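Pemier Tabletop Cell - Cable Clip and Care Kit

Item 1606
Sold by: Arano
Fits: two-arm tabletop cells with white link, black joint arms
Page last updated 10 Feb 2021

Hi, Theresia Wyss here. I put these kits together and I also answer the support mail, so if you write in with a question about a squeaky elbow it's me you'll get. I run a two-arm cell of my own in the back of the shop, sorting snack packets and small containers, and pretty much everything in this kit is in it because I ran out of it at some point and got annoyed.

The short version: it's the small stuff that keeps a pair of arms running. Clips, ties, spare screws, a sleeve for the cable, a driver that fits. You can buy all of it separately and I won't be offended, but you'll end up with five bags of the wrong length screw (I have those too, in a coffee can).

What's in the box

Cable clips, small, black, screw-on: 10
Link screws, dark finish: one bag
Reusable soft ties: 4
Braided sleeve, enough for one arm with a bit left over
Hex driver with a ball end
Paint pen for marking screw heads
Printed setup card, both sides

How I run my cables

Start at the wrist and work down, with the power off and the arm parked somewhere it can't drop. The wrist needs slack. I leave a loop there big enough to get two fingers through, then turn the wrist by hand to both ends of its travel and watch what the loop does. If it goes tight at either end, it's too short, and you want to find that out now and not when the connector pulls out halfway through a shift - ask me how I know!

Once the loop is happy, bring the cable down the link and clip it. One clip near the middle and another farther down is plenty on the long link. People like to add a third right up against the joint, and I wish they wouldn't. The cable has to bend somewhere and it may as well have room to do it.

The elbow is the spot to keep an eye on. The cable crosses the front of the joint on my right arm, so I put the sleeve over that stretch and check it every Monday-type morning, meaning whenever I start a fresh batch. Run a fingernail along it. If you feel a flat spot, slide the sleeve along a little and see what's rubbing.
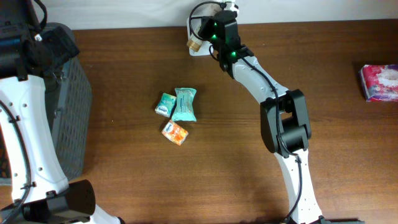

Both arms with the cables run down the links, packets out on the table. The two clips are on the left arm's white link.

Then the screws. Go over every one you can reach with the driver, just snug, and put a dot of paint across the head and onto the link. Next time you look, a broken line means it has moved. I do mine every 562 hours, and yes, that's a silly number. It's what the counter said the first time I found a loose one, and I never changed it.

Setting up the table

Keep the crate close enough that the arm can get its gripper over the rim without stretching all the way out. A stretched arm wobbles more and it's harder on the shoulder. I also like to leave open table on the far side of each arm so the elbow has somewhere to go. Wrappers are the other thing: shiny ones slide on a smooth top, so when I'm testing a new grip I set them down flat and well clear of the cables.

Wipe the fingertips while you're there. Plain cloth, a little water, nothing with oil in it. Crumbs and wrapper dust get into the pads and then you spend a whole afternoon blaming the software.

Questions I get a lot

Does it fit the Vieira arms? The clips do. The screws are a hair too long for the forearm, so keep your originals for that part.

Can I leave the clips on when I take a link off? You can, but loosen the cable first or you'll yank it. Vanderleia Macedo, who tests the kits for me on her own cell, takes the lower clip off completely and leaves the upper one. Either way works.

Do you sell longer sleeve? Yes, under Ploltico sleeve, by the foot. Measure with the arm straight, then add a hand's width.

My clip cracked. Send me a note and I'll mail a couple. The January batch had some brittle ones in it and I've pulled what was left.

Shipping and returns

Kits go out in a padded envelope, usually the next working day. Unopened kits can come back within 30 days. If you've opened it and only the driver is wrong for your arms, tell me the arm model and I'll swap just that.

Add to cart
Ask Theresia a question
See also: gripper pads, crate stops, Ploltico sleeve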